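Tandevitz BX-26 Locking Ballot Box

Ballot boxes and election supplies / Officer and contract votes

The BX-26 is a rigid ballot box for secret ballots held by union locals, district councils and associations. It is used for officer elections, contract ratification and strike votes where paper ballots are deposited in person and counted the same day. The body is molded in one piece, with a separate hinged lid.

The box is supplied with two padlocks, two sets of keys and a pack of 26 numbered seals. Ballots, tally sheets and voter lists are ordered separately.

Specifications

Model: BX-26
Body: gray polyethylene, opaque
Height: 26 inches
Slot: 8 inches long, with sliding cover
Slot position: center of lid
Hasps: 2, steel, on opposite sides of lid
Seal points: 2 on lid, 1 on slot cover
Handles: 2, recessed
Weight, empty: 10 pounds
Stacking: yes, lid closed, two high
Country of manufacture: United States

Slot and cover

The slot accepts a letter-size ballot folded once. Ballots in secrecy envelopes also fit, provided the envelope is 8 inches or less on its short side. Heavier card stock should be tested before printing. A lip under the slot keeps deposited ballots from being drawn back out when the box is tipped.

The slot cover slides closed and takes one numbered seal. Close and seal the cover whenever the polls are suspended, for example between the morning and evening sessions of a two-shift vote. Record the seal number on the custody sheet each time one is applied or cut.

Locks and keys

The two padlocks are keyed differently. In most locals one key is held by the chair of the election committee and the other by an observer chosen by the candidates. Neither key opens both locks. Replacement keys are cut only from the code stamped on the lock, and the order must be signed by an officer of the purchasing body.

Locals that already own padlocks may use them if the shackle is 1/4 inch or thinner.

Setting up at the polling place

1. Open the box in front of the observers and tip it forward so the interior can be seen.
2. Close the lid and fit both padlocks.
3. Thread a seal through each lid point and pull it tight. Write both numbers on the custody sheet.
4. Place the box on a level table where the poll workers can see it. Do not set it on a chair or on the floor.
5. Slide the slot cover open when the polls open.
6. At close, slide the cover shut, seal it, and have the observers initial the sheet.

The sheet supplied with the box has room for 10 seal entries. Photocopies are acceptable.

Counting

Cut the seals only when the observers are present, and compare each number with the custody sheet first. The lid opens past vertical and stays open without a prop. The box can be emptied from the top or tipped onto its long side. Check the inside corners by hand after emptying. Clear the counting table of everything except the ballots, tally sheets and pens before the box is opened.

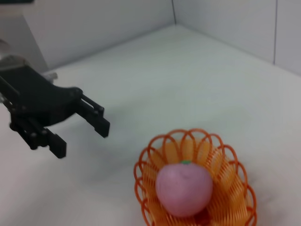 Care and storage

Wipe with a damp cloth and mild soap. Solvents will dull the surface and may lift the printed label. Store with the lid closed and the padlocks hung open on the hasps. Do not store the keys inside the box. Voted ballots should be moved to a records carton for the retention period that applies to your organization, and the box returned to service empty.

Parts and accessories

BX-26-S: numbered seals, pack of 26
BX-26-K: padlock with two keys
BX-26-C: slot cover with screws
BX-26-L: replacement lid with hasps
BX-26-P: custody sheets, pad of 10
El Sherbiny folding privacy screen: tabletop, fits beside the box on a standard table
Wastasbridge records carton: holds ballots from one full BX-26

The El Sherbiny screen ships flat and is billed as a separate item. Seals are not reusable, and seal numbers are not repeated within a single order.

Ordering and shipping

The BX-26 is sold in the United States and Canada through Liker. Orders received by noon on Thursday ship the same week. Orders of 8 or more boxes ship by freight and need a loading dock or a lift-gate request. March is the busiest month for officer elections, and locals voting then should order seals and custody sheets ahead of the nomination meeting.

Purchase orders are accepted from locals, councils and state federations. Include the name of the body as it should appear on the lid label. Labels are printed in black on white, two lines maximum, and are applied before shipping.

Unused boxes may be returned with both padlocks and all keys. Opened seal packs cannot be returned.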